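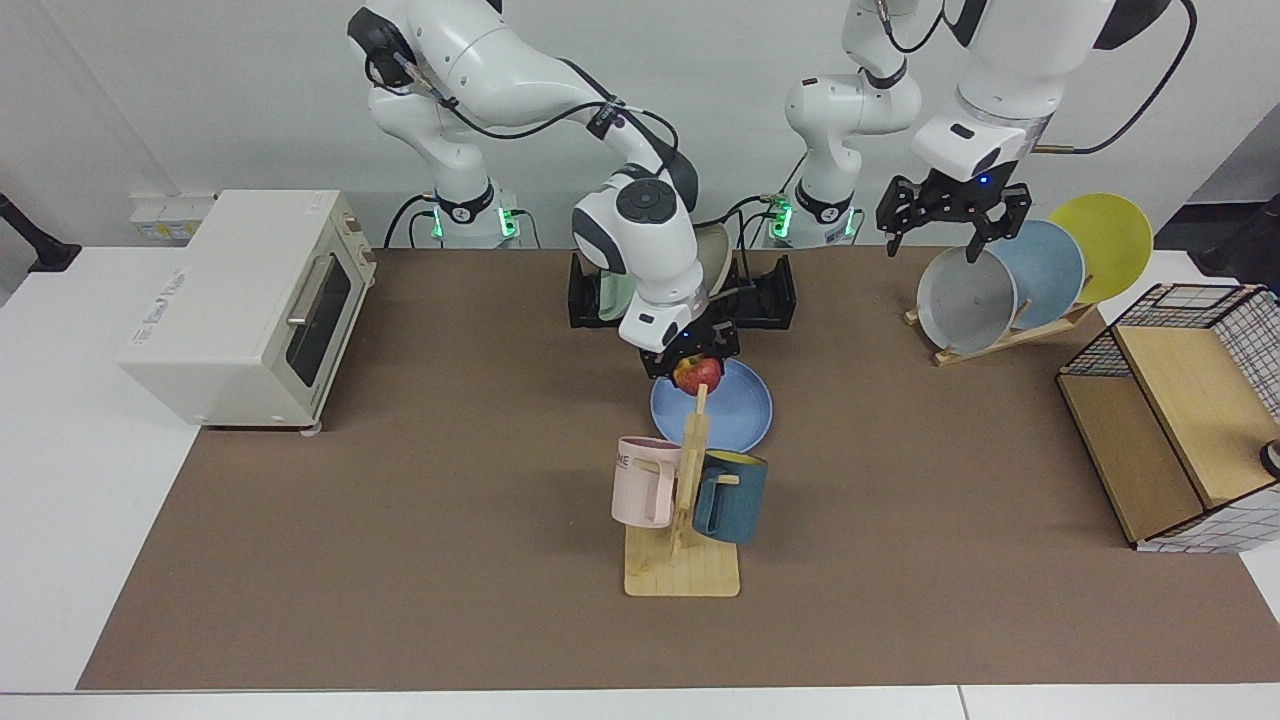
Notebook, April, glaze bench (M. Tehrani)

Continued from the previous page. The Drundus clear was sieved again this morning at 80 mesh. There was much less sediment than last time, but I still found hard pieces at the bottom of the bucket, so I will not order this powder again from Cekow before I speak with them.

Test tiles from the last firing: 15 in total, of which 4 have crawling along the upper edge. All four were dipped in the afternoon. Bijan Shojaei thinks that the bisque was dusty. I think the layer was too thick, because I measured the glaze only in the morning and the water evaporates from the open bucket. We did not agree, so we will repeat with both changes separately.

Print this entry | E-mail this entry
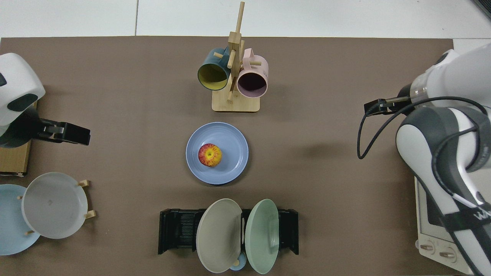
Second dip, after lunch. I added water in small portions and stirred nearly 15 minutes. Weight of 100 ml is not written here, the scale was in use by Bijan. To do tomorrow before anything else.

Shrinkage of the Hutside stoneware is still a question. The test bar was marked at 100 mm when wet and now it measures 93 mm after bisque, which seems to me too much for this stage. Maybe I marked it badly. Make three new bars and let them dry slowly under plastic.

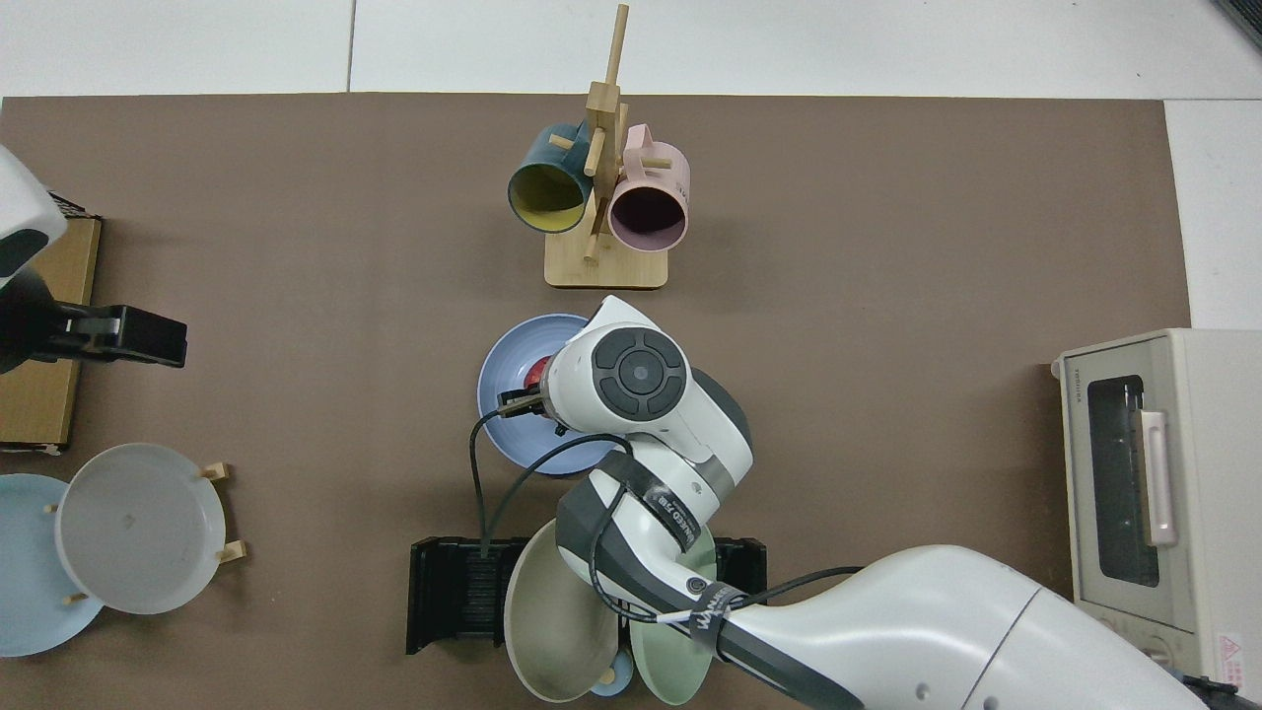 Liner glazes for the Idahosa cups must be decided this month. Bijan prefers one white inside for all the colors, it is easier for us and hides less dirt. I would like a contrast, like the dark teal mug on the wooden tree with its yellow interior, or the pale pink one beside it which is dark inside. For such a pair we need to pour the liner first, wait, and clean the rim very well with a sponge before dipping the outside. Where the two glazes overlap they can run, so keep the overlap narrow.

Kiln shelf 2 needs new wash. Ask Bijan about the cone packs.

Contact: M. Tehrani, glaze bench | © Idahosa Pottery Workshop | Back to top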